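Search this site
Type and press enter

Tramcombe Developer Circle
Minutes of the August meeting

We use cookies to remember that you have already dismissed this notice. Accept / Manage

Held in the upstairs room at Endside, Monday, 6:30 pm. The chair opened the meeting at 6:48, when the door code was found.

1. Minutes of the last meeting

Approved with one correction. The July minutes recorded that the group "agreed to move to tabs." The group agreed to move to tables, for the potluck. The secretary has apologized to both sides.

2. Mentoring program

The program has 176 people signed up as mentors and 2 signed up to be mentored. One of the 2 is also a mentor. The mentoring lead felt the sign-up form might be to blame, as the mentor box is checked by default. A member asked who wrote the form. The mentoring lead moved on to the next slide.

Agreed: uncheck the box, write to everyone on the list and ask whether they meant it. Replies by the end of the month. Anyone who doesn't reply comes off the list, including the chair, who could not remember.

3. Career evening for students

The high school has asked for four speakers who can explain what a software engineer does all day in under ten minutes. Six members offered. During a trial run at the table, the shortest explanation took fourteen minutes and included a history of build tools.

It was suggested that speakers bring something they have made and talk about that. Two members pointed out that what they have made is a billing system. The events lead said a billing system was fine if they left out the part about rounding. Speakers to send an outline before the next meeting - one page, normal font size.

4. Rennie

Rennie, our job board, is still up. It has 607 listings. The web lead went through them and reports that a good share are for positions that closed last year, and one is for the web lead's own job. The web lead has asked at work and was told not to worry.

Long discussion on whether listings should expire after thirty days or sixty. Forty-five was proposed as a compromise and pleased neither camp. Vote taken: thirty days, carried 11 to 8. The sixty-day camp asked that the minutes show they were right.

Also agreed that listings must state a salary range. "Competitive" is not a range. Neither is "$0 - $400,000," which the web lead has seen twice.
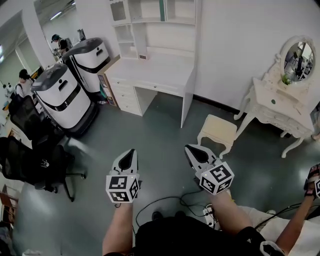
Moving the board off the old server was raised again. Brokari has quoted $2,481 for the year, with backups. The current server costs less and has no backups, or has backups that no one present could find. The web lead will ask Brokari whether the price holds if we pay in two halves, and will look for the backups one more time. Decision put off to the next meeting.

5. Interview practice nights

Attendance is up. Several people asked for fewer whiteboard puzzles and more practice talking about past work, since that is where most of them freeze. The whiteboard will stay in the room for those who find it comforting. Next session will pair people by years of experience, which on last month's evidence means asking them and not guessing.

6. Any other business

The good coffee maker is to be descaled. The other coffee maker is to be thrown out. A motion to discuss dark mode for the newsletter was ruled out of order at 8:25 and discussed until 8:50.

Actions
Mentoring lead - fix form, write to list
Events lead - collect outlines, confirm room with school
Web lead - thirty-day expiry, salary field, Brokari, backups
Secretary - read own minutes before sending

Meeting closed at 8:55 pm.

Recent items
Minutes of the July meeting (corrected)
How to post a job on Rennie
Interview practice: what to bring
Getting to Endside by bus
Potluck sign-up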